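Drendasness Two-Arm Demonstration Bench

Product code 244. Made to order by Kinsella, Imville.

The Drendasness bench is for recording handling tasks that a person shows to the robot. The operator works a pair of hand controllers and the two arms copy the movement. Either arm can also be put into free mode and guided by hand, with the grippers opened and closed from a foot pedal. Both methods save to the same file format, so a set can mix them.

Each recording holds the joint positions, the gripper opening and the pictures from the overhead and wrist views. Recordings can be up to 600 seconds long. A bad take is deleted with one press of the pedal and doesn't go into the count.

Most customers begin with groceries and a tray, then move on to drawers. Drawers take more practice by remote control because the operator has to judge the pull on the handle by eye.

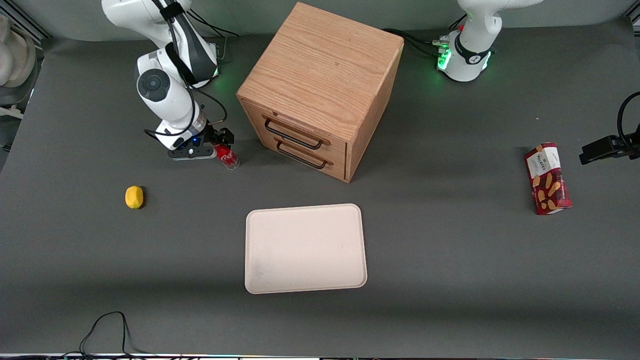
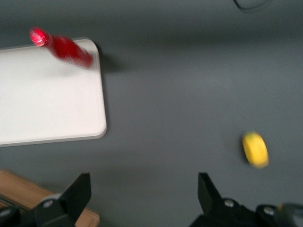

Setting up and recording

Allow one working day to set up. The bench arrives with the arms bolted on and the cables labelled at both ends. Run the arm check from the start menu before fitting the controllers, and run it again if the bench has been moved.

Tasks are stored by name. For each task you enter a short instruction, a start layout and the number of takes wanted. The software reminds you to change the layout every 12 takes. This can be switched off under Session, Reminders.

Wrist pictures will blur if the arm is moved quickly. The speed limit can be set separately for each arm, and we suggest starting at the lowest setting with new operators.

Supplied with the bench: two hand controllers, foot pedal, stop button, spare gripper fingers (one pair), printed handbook of 41 pages.

Not supplied: computer, screen, objects for handling.

The older Cilotgate controllers will work with this bench but need the adaptor lead, sold separately.

For prices and delivery, or to book a trial session at Imville, contact Úna Ó Flaithearta in sales.

Page updated Mar 11, 2024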